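Visit to the Purves linen rooms, February 2026

Purves opens its linen rooms to visitors twice a year, and 23 of us signed up for the winter date. Most were from guest houses and small hotels, with a few people who sew for a living. We met at the side entrance at ten and were given a name badge and a locker key.

Jeanie Munro took our half of the group. She started in the receiving bay, where bags come in from customers and are sorted by color and weight. Purves handles more than 3,000 pieces a week in winter. Sheets go one way, towels another, and anything with a print is kept apart from the plain whites until it has been checked for fading.

The checking area was darker than I expected and a good deal quieter than the bay. Craig Gourlay, who runs it, likes the lights low until the pieces go to the inspection table, where there is a strong lamp.
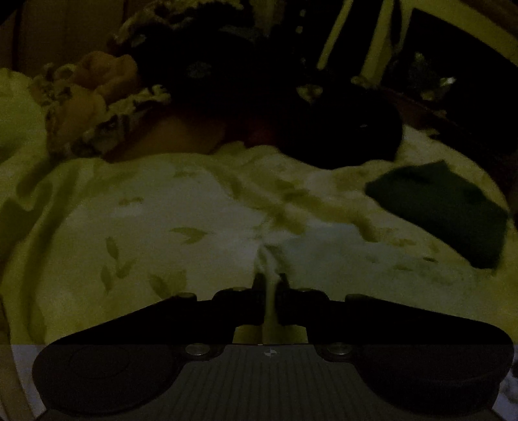
Printed bedding gets the most attention at Purves. Craig told us customers complain about a faded pattern long before they complain about a thin sheet. The trouble with a print such as olive leaves on a cream ground is that a small stain can hide inside a leaf, and a gathered fold hides even more, so every piece is opened out fully under the lamp. Plain sheets are looked at on one side only. Prints are turned over.

From there we went to the folding room. Slavica Popescu showed us the house fold for a double duvet cover, first slowly and then at her normal speed. Visitors were invited to try. Mine came out lopsided and she did it again. Struan Tosh, who has a guest house with 36 beds, asked about fitted sheets, and she spent ten minutes on the corners - the most useful part of the morning for me.

The mending room was closed on the day, so we only saw it through the door. Coffee was in the staff canteen. There was a price list for small customers on the tables, and the minimum order is 107 pieces a month, too many for us at present.

Parking is on the street and filled up early. The next open day has not been announced. Bookings for this one opened in January and went through the office by phone.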